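Week five with the desk wiping. I said I'd keep writing these through February and I'm behind, so this one covers more than a day.

The room is ready by 7:40 now. It used to be that I came in, filled the bucket, and had the desks done before the first people were in. Now I lay out the cloth, check the floor for anything that could catch a foot, and wait for the job to start from the Divside screen. The wiping is slower than mine. I timed myself once at 52 seconds for a desk, corners included, and I wasn't hurrying.
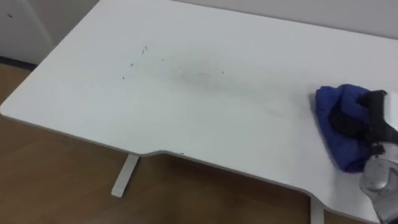 Thiện Vi
Cleaning lead, Plullow second floor

I should write down what my job is at this point, for my own sake. On paper I still clean 30 desks. In practice I do the ones with monitors and plants on them, and the robot works on the bare ones while I keep an eye on it. Then I go over the bare ones and mark each on the sheet as passed, touch up, or redo. The sheet goes to Nastlow in the afternoon, and the next morning there's usually a change in how it moves. Sometimes the change is for the better. Last week it started leaning harder on the cloth and we had streaks on everything.

What I notice most is how much I look at crumbs. For years I wiped without looking. Your hand knows where it has been. Now I have to write a sentence about why a desk is a redo, and "it's dirty" isn't accepted. So I write that there are specks left in the middle, or a gray haze you only see from the window side. My spelling has improved, I think.

My wrist is better too. It stopped aching in the second week. My back is the same as ever because I'm still the one who does the bins and the floors.

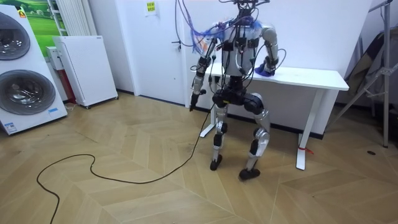
Phùng asked at break what happens when the sheet is all passes, and whether they would still need someone to fill it in. I didn't have an answer. Phùng had clearly been thinking about it for a while, and said the evening crew talks about little else. They have heard that the trial gets extended if the numbers are good, and that nobody new gets hired in the meantime. That second part I can believe. There were three of us on mornings last year and now there are two.

I asked the supervisor straight out. The answer was that the hours are safe until summer and after that it depends on the contract. I got that in an email, at least. There's also an extra 2 dollars an hour for the time I spend on checking, which started this month and which I had to ask for.

Things to bring up at the monthly meeting. I'm writing them here so I don't lose the list again.

1. Cloths. We go through more than before, and they come out of the same supply budget as they did when it was just us. Nastlow should pay for theirs.

2. Corners. Going over a rounded corner takes a different angle from the flat part, and I want to know if I'm supposed to grade it separately. Right now I put it all in one box and the notes get long.
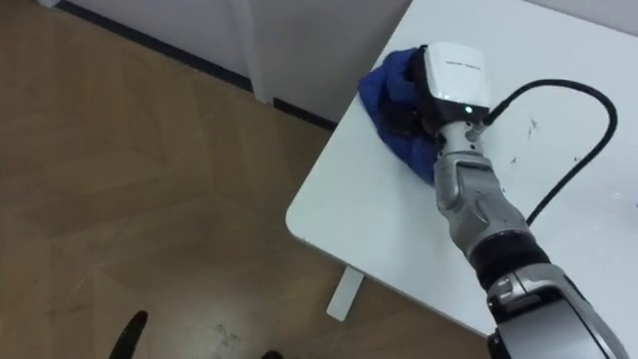 3. Training. I got one hour on the stop button and one hour on the sheet. The evening crew got a printout. If they're going to be in the room with it, they should get the same two hours, paid.

4. Who gets the complaint. Last week a woman from accounts emailed me about her desk. I hadn't touched her desk. I went up and did it by hand, she was nice about it, and it still went in the log under my name.

Number 4 is the one I care about. I've been here a long time and I'm particular about my name.

I did the arithmetic on the sheets last night at the kitchen table. I've graded 900 desks since the start. More than I expected. Most of them were touch ups, which means a person still had to stand there with a cloth. I'm going to say so at the meeting and bring the sheets with me.
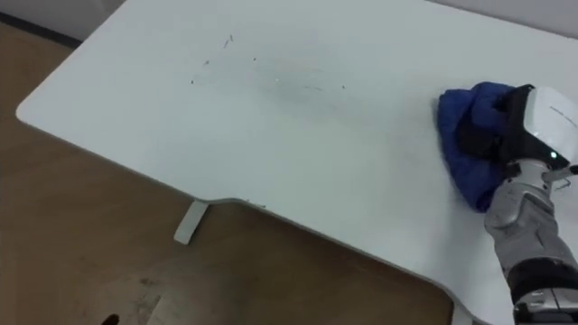

Give it a year, Phùng told me on the way to the bus, and you'll be the one teaching it the windows. Maybe so. I said I'd want more than two dollars for windows. Phùng said to put that on the list as well, so it's number 5.

Bins were heavy today. Need to order liners before I go in tomorrow.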